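search this journal advanced search go

4. Does the Compartment Tray Earn Its Place on the Bench?

4.1 What is claimed for it

Most writing on small-parts sorting treats the divided tray as settled good practice. A worker takes mixed hardware out of a shallow pan, puts each piece into a cell of its own, and the parts are then said to be "under control." The Metcombe guidelines, which many small shops in our sample had pinned up near the stores window, say flatly that loose parts cause errors and that seated parts prevent them. We could find no test behind the sentence. The guidelines cite an earlier edition of themselves, and the earlier edition cites a supplier's leaflet.

We do not say the claim is false. We say it has been repeated for a long time by people who sell trays and by people who have already bought them, and that it deserves a harder look than it has had.

Three things tend to get mixed together under the word "control." The first is whether a part gets lost. The second is whether the wrong part gets used. The third is whether anyone can see at a glance what is there and what is missing. A grid of cells could plausibly help with the third. Whether it helps with the first two depends on what happens before and after the sorting, and that is where the published accounts go quiet.

4.2 What we looked at

Our material comes from two sites, one run by Bunier and one by Van Wyk. Both handle hex nuts, spacers and small machined blocks that arrive mixed after washing. Both sort them by piece into divided trays, and both had, by their own account, never tried doing without. We asked each site to keep its usual bench for half the period and to work straight from the pan for the other half, with everything else left as it was. In practice "everything else" did not stay as it was (see 4.5), and readers should keep that in mind.

The count at Bunier was 754 parts handled with the divided tray and 415 without. The gap is large and was not planned. The shop found the second way of working annoying and drifted back to the first. We had asked for 400 in each condition as a floor, so the floor was met, but a comparison in which one side is nearly twice the other is a weak thing and we would not want it quoted without that remark attached.

At Van Wyk the record sheets were kept in two hands and do not agree with each other. We use them only for the comments written in the margins.

4.3 Results, such as they are

Wrong-part errors were rare in both conditions, too rare for us to say anything useful about the difference. Anyone who came to this section hoping for a percentage will have to do without one. Lost parts were also rare, and when a part did go missing it was usually on the way to the bench or on the way from it, a stretch of the journey on which the tray has no bearing at all.

Time is the place where a difference showed up, and it ran against the tray. Seating a nut in a cell takes longer than leaving it where it lies. This will surprise no one who has done it. Defenders of the tray answer that the time is won back later, at assembly, when the hand goes straight to the piece it wants. That may be so. At Bunier, though, the filled trays were often tipped out into a bin before assembly, which undoes the whole exercise, and the practice was common enough that the shop had a bin set aside for it.

Margin comments at Van Wyk lean the other way. Several entries say that the divided tray made it easier to stop partway through a batch and pick up again after a break. We had not thought to measure interruption, and we now think we should have.

4.4 The half-filled tray

The point about interruption deserves more room than our design gave it. Sorting is nearly always written up from its end state, with every cell full and the pan bare. Benches spend most of their working life somewhere between the two, and it is in that middle stretch that a layout either helps or gets in the way.

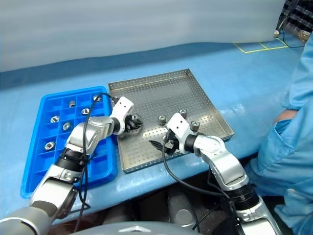 Figure 2. Hex nuts being moved between a perforated steel tray and a blue compartment tray. Many of the cells are empty.

A reader of our first draft, signing only as Narnska, objected that we were asking the wrong thing of a partly filled tray: the empty cells are the useful part, because they tell you how much is left to do, and a pan never will. We took this seriously. It holds when the number of cells matches the number of parts expected, and it fails when it doesn't. If a tray has far more cells than the batch has parts, an empty cell carries no news. Neither of our sites matched tray to batch. They used whatever tray was clean.

The same reader also thought we had been unfair about tipping out, and wrote that a shop which tips its sorted parts into a bin has a problem with its shop and should not blame the tray. We agree as far as that goes. Our question, however, was what trays do in the places where they are used, and those places have bins.

A smaller matter is the placing of parts within the grid. Where cells carry no labels, people put pieces down wherever the hand lands, and a block may end up beside a nut for no reason that anybody could later explain. The Metcombe guidelines say to fill from the far left. We saw no one do this for longer than the first row.

4.5 Limits

The two halves of the trial were not run under like conditions. Bunier changed its washing supplier in October, in the middle of our period, and parts after the change came to the bench with less grit on them. Cleaner parts are easier to pick up. Some of the time difference reported in 4.3 may come from this, and we have no means of separating it out.

We also relied on the shops to record their own errors, and people under-report errors. We assume they did so equally with and without the tray, but that is an assumption and nothing more.

Finally, all of the parts in the study were small, metal and hard to damage. For parts that scratch, the case for giving each one its own cell is much stronger, and nothing in this section should be read against it.

Contact the editors | Copyright the authors | Back to top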